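Boxes That Fold Flat: my packaging project
Effie Innes, final report, 10 October 2025

I picked cardboard boxes because we get so many of them at home and I'm always the one sent out to squash them for the recycling! My tutor, Engelbert Aigner, said that was as good a reason as any, so off I went. The question I settled on was how a plain brown box gets from flat to standing and back again, and which bits of it give up first. 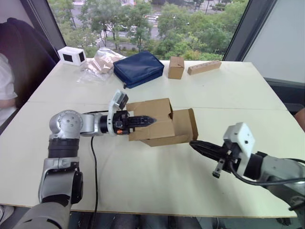
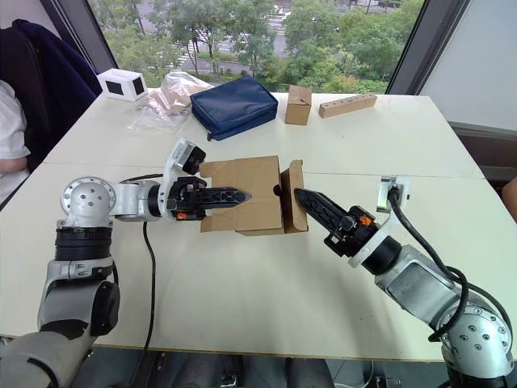 Brown cardboard on the white table by the window, with the flaps in different positions in each picture.

What I wanted to find out

A box is only one sheet with creases in it, which I knew but had never properly thought about. Every fold is a line where the card has been crushed on purpose. I wanted to know how long those lines stay useful if you keep opening and closing the same box, and if a small box lasts better than a big one (I guessed it would).

How I went about it

I used two sizes of box, both from Vasby, who sell them flat in bundles. I folded each one up, closed the flaps, opened them again and pressed it all flat on the table. That counts as one go. I wrote down anything that changed, like a crease turning fluffy or a corner starting to split. I did 88 goes with the big box and 118 with the small one, spread over four afternoons, and my thumbs were not happy with me by the end.

What happened

The small box did last longer, hooray. The first place to go on both was the corner where two creases meet, where the card gets bent in two directions at once. The long creases went soft and furry but they held. The flaps were the surprise for me: they stopped springing up and just flopped, so the box was easier to flatten but much more annoying to close.

Pressing a box flat in one big push made the sides buckle in the wrong place. Going along the creases first, one side at a time, was slower and left it much neater.

What I'd change

I'd weigh the boxes down with books between goes and see if the creases recover. I'd also like to try thicker card, because the Barbieri boxes in the stock room feel a lot stiffer and I never got round to opening one. Mr Aigner wants the spare Vasby ones back by December, so I've tied them up and left them on the bottom shelf.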